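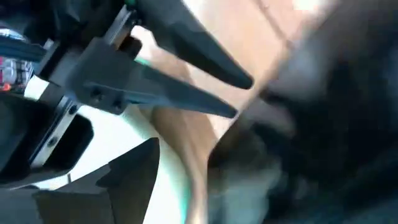 How to Try a Chore on a Two-Finger Gripper

Can a machine do the housework yet? Some of it, yes, and finding out which bits is the most fun you can have with a dish towel! At Sernstead we've been running home chores on the Binden arm since August, and this is the routine we use for each new one.

1. Pick one small job. "Tidy the kitchen" is thirty jobs. "Put the spoon in the drawer" is one.

2. Do it yourself with a thumb and one finger. If you keep wanting your other hand, so will the gripper (socks are terrible for this).

3. Check the fingertips. Wipe them clean, close them slowly and make sure they meet evenly. Snug up any loose screws.

4. Set the grip low. Start with a sponge, then a plastic cup, and leave the glassware in the cupboard for now.

5. Run the job 61 times, moving the object a little each time. Write down every miss and where the object was.

6. Change one thing and run it again.

Our best result so far is cups to shelf: 53 good runs out of 61, after starting at a miserable 9! Folding is still a long way off. One hand towel took nearly 122 seconds and came out as more of a lump, but it was a squarer lump than the week before.

Next up is sorting bolts on the bench at Cornlow, using the same six steps and a smaller bin.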